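# About Grindari

Grindari is a small company for the care and repair of tables and other flat furniture. We started in Govitby with one rented room and one sanding machine, and today we are six people. The company was founded by Veronika Szénási, who learned the work in her uncle's shop and still checks every order before it goes out.

Most of our customers are families, cafés and small offices. They bring us a table with rings from cups, a burned corner or a leg that is shaking, and they ask if it is still worth the money to repair it. Often it is. When it is not, we say so, and for this advice we do not charge.

Until now we have repaired 3,496 pieces. We know the number because Veronika writes every one of them in a book with green covers, and she does not allow us to move this book to the computer.
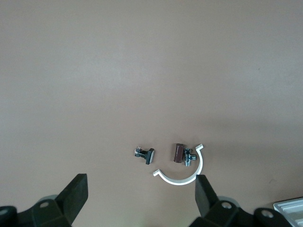
*A plain matte tabletop in a muted pinkish beige.*

In May of last year we joined our work with Halász, the paint shop on the same street. They mix the colors for us, also in very small amounts, so a customer with only one damaged chair does not need to pay for a full can. The quiet colors are the most popular - gray, sand, old pink - but we had also one dining table in strong orange, and it was a pleasure to make it.

Our own surface oil has the name Rallix. We sell it in the shop and we use it on all bare wood. It needs three thin coats and some patience between them.

A usual repair takes about 100 hours from the first cleaning to the last coat, most of it drying time. Please do not plan a big family dinner for the same week.

You can visit us without an appointment in the morning. In the afternoon the machines are running and we do not always hear the door - please ring twice.

Page last changed: 14th March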